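**Chicken powder: bag, box or jar?** (Pantry & Storage board)

**drybox_775**

I've got a 900 gram bag of chicken powder and it's slowly turning into a brick. Everyone keeps telling me to decant it into an open-top plastic box with a scoop and I don't buy it. How is a box with no lid better than the bag it came in? Sell me on it.

**Hsin-yi Yeh**

The bag is fine. Squeeze the air out, fold it twice, put a clip on it. My mother did that for decades in a kitchen that steamed like a bathhouse.

**tamcook**

> The bag is fine.

It's fine for 2 weeks. Then you get a crust at the top and you're chipping at it with a spoon handle. I moved mine to a Joneneo jar with a screw lid and haven't thought about it again.

**drybox_775**

How much was the jar? The ones I saw at Mirstead cost more than the powder.

**tamcook**

Not much. I don't remember. Less than throwing out half a bag every winter.

**Sarita Agarwal**

I think two questions are getting mixed up. An open box doesn't keep anything dry, and I doubt anyone serious says it does. It keeps the bag standing up. Bag stays closed, bag goes in the box, box goes on the shelf, and you stop finding powder along the back wall of the cupboard.

**drybox_775**

OK but a clip and a shelf also does that. I'm suspicious of any system where the answer is "buy another container."

**Hsin-yi Yeh**

Agree with drybox. People buy 100 boxes and then need a bigger cupboard for the boxes.

**Sarita Agarwal**

Mine was left over from takeout, so that argument doesn't work on me. I'll add that the foil bags slump. They don't sit flat, they crease wherever you grab them, and anything you lean next to them slides off. The frosted box at least lets you tell there's something in it from the outside. Pics:

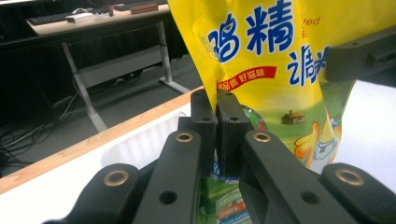
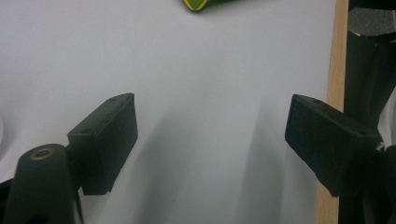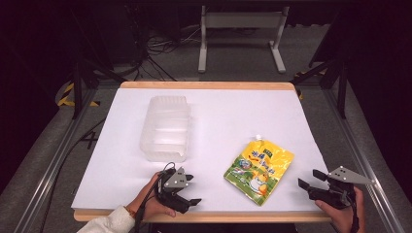 ### Page 2

**tamcook**

Box is the right shape, I'll give you that. Ribbed sides are a pain to wipe once powder gets in the grooves though. Mine from Bultismont had the same thing and I ended up using it for batteries.

**drybox_775**

And I see a crinkly bag in one picture and an open box in another. Still no lid anywhere. How is that supposed to fix caking?

**Sarita Agarwal**

It doesn't fix caking. I said that in my first post. For caking, close the bag properly and stop shaking it over a boiling pot, which I bet you do.

**drybox_775**

...I do that, yes.

**Hsin-yi Yeh**

There's your brick. Spoon it into a dry bowl first, away from the stove.

**tamcook**

Or a jar.

**drybox_775**

I'll try the bowl thing until Sunday and report back. Not buying a jar yet. If it's still clumping by then I'll look at what tamcook has, and if that clumps too I'm going back to bouillon cubes.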